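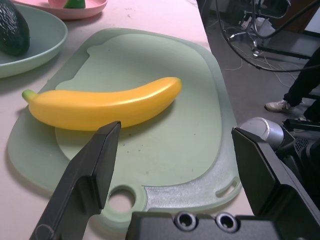
What does a customer receive with the Dralau gripper kit?
The kit contains one two-finger gripper, 13 pairs of exchangeable finger pads, a mounting plate and the software license for one arm.

TUNSIDE, December. Prarnix informs that its Dralau kit is now open for orders. The kit is made for schools, small laboratories and workshops which already own a light robot arm and wish to teach it simple table tasks, such as to pick up an object and put it on a plate.

The mounting is done with five screws and needs 15 minutes. After this, the user guides the arm by hand and the software records the movement. It is possible to store up to 300 movements on the control unit, and each of them can be changed later.

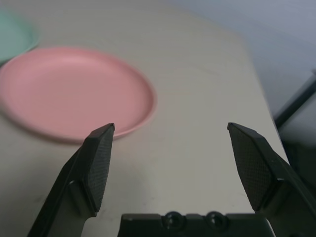
The two gripper fingers with crosshatched pads, in open position.

The pads are produced for Prarnix by Brinkmann, and they can be ordered also separately. Customers of the earlier kit can keep their control unit and buy only the gripper. For them the software update is free of charge.

Delivery begins in January. Schools can ask for a loan kit for the duration of one term. The request form is available from the Prarnix office in Tunside.

Shares: 13 | Comments: 5

Contact: Prarnix Press Office, Tunside | © Prarnix. All rights reserved. | Back to top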